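Subject: Re: [listing-data] Gernomeck export and below-grade area, Evura Court
Date: 1 Nov 2017
From: Atanasov listing desk

On the Evura Court question:

> We have a two-level detached house on Evura Court. The county record
> gives 1684 sq ft. The seller's old flyer gives 3037 sq ft, and that is
> the figure the agent wants in the headline. When we key the rooms into
> Gernomeck level by level and export to Kiltetti, the living area field
> comes through as 3037. When we key the same rooms with the lower level
> marked "basement, finished," it still comes through as 3037. The
> validation report shows no error in either case.
>
> Is the export ignoring the grade flag, or are we setting it in the wrong
> place? Also, the lower level opens straight to the yard at the back. Does
> that make any part of it above grade? The agent says yes.

The export is not ignoring the flag. You are setting it on the room, and Gernomeck only reads it from the level. The room-level setting changes the label printed on the floor plan and has no effect on any total. The two fields have the same name on screen, so the mistake is easy to make, and I have made it on at least one listing myself.

To the second question, no. Under the rule sheet this list has been working from since February, a level with any part of its perimeter below grade is below grade in full. A walk-out at the back does not split it. The agent is free to describe it as a walk-out in the remarks, and should, but the area goes in the below-grade finished field and stays out of the living area field. Appraisers in this market will do the same subtraction, and it is better that the buyer sees the two numbers on the listing than finds them in the appraisal. 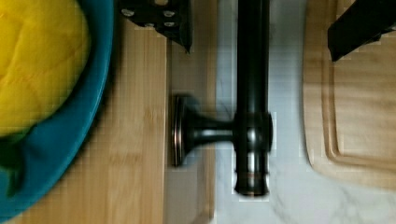

Inclusions need the same care as area, and the draft record you attached has both problems. The inclusions field was filled from the walk-through notes and mixes fixtures with loose items. Anything attached (range hood, built-in shelving, window coverings on fixed rods) can be listed by category. Anything a person can pick up and carry out is personal property and does not belong in that field unless the seller has agreed to it in writing. A cutting board set out on the counter, or a teal bowl with a yellow cloth in it, falls in the second group, and the same goes for freestanding shelves and most mirrors. Gernomeck accepts free text in this field and Kiltetti prints it without review, so whatever you type becomes an offer as far as a buyer's agent is concerned.

Steps to correct the record, in the order I would do them:

1. Pull the record back to draft. Do not edit it live. Kiltetti logs each change to living area as a separate event, and a drop from 3037 to 1684 on an active listing will send an alert to every saved search that matched the higher number.

2. In Gernomeck, open the level list (not the room list) and set the lower level to below grade. Leave the room flags alone. They do no harm.

3. Recalculate. The totals panel does not refresh when the flag changes. It refreshes when the plan is saved and reopened. If you export before reopening, you get the old total with a new time stamp, and this may be how the second of your two test exports went out.

4. Check the upper level against the county figure. If your measured total matches 1684 once the lower level is out, enter the source as "measured" and note the match in the agent-only remarks. If it differs, keep your measured number and say so. Do not round one toward the other. Older county records here were often taken from permit drawings, and later bump-outs and enclosed porches may be missing.

5. Recheck the surface and finish codes for the kitchen. The draft has the counter as "tile" and the backsplash blank. The counter is marble, white with gray veining, and the tile belongs to the wall: glass mosaic, green and teal. Use the stone code for one and the glass code for the other. Kiltetti has no mixed code, and a wrong counter code puts the house in the wrong search results.
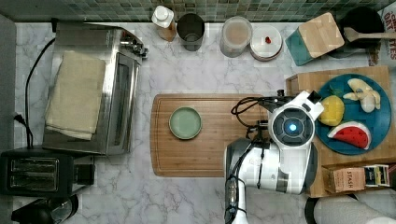 6. Export again and read the validation report, including the lines marked as notices. The grade flag is only ever reported as a notice. A correct export will show one notice per below-grade level, so you should see exactly one.

As for the headline number, the agent can still use 3037 in the public remarks if the sentence carries the split, for example "3037 total finished sq ft, of which 1684 is above grade." I would not put it in the headline itself. The headline is copied to partner sites without the remarks, and the split is lost there.

One open point for the list. The below-grade field takes a single value, so a house with both finished and unfinished area on the lower level has no good place for the unfinished part. We have been entering the finished part only and leaving the mechanical room out of both fields. I have seen other offices put the mechanical room in with storage. Either is defensible — but the comps will not line up if we keep doing it both ways. If another office has a written rule for this, please post the wording.

I will also ask Gernomeck whether the room-level field can be renamed. I asked once before and was told it was a display setting and worked as intended.

Atanasov listing desk

Contact the list owner | Copyright 2017 Atanasov | Back to top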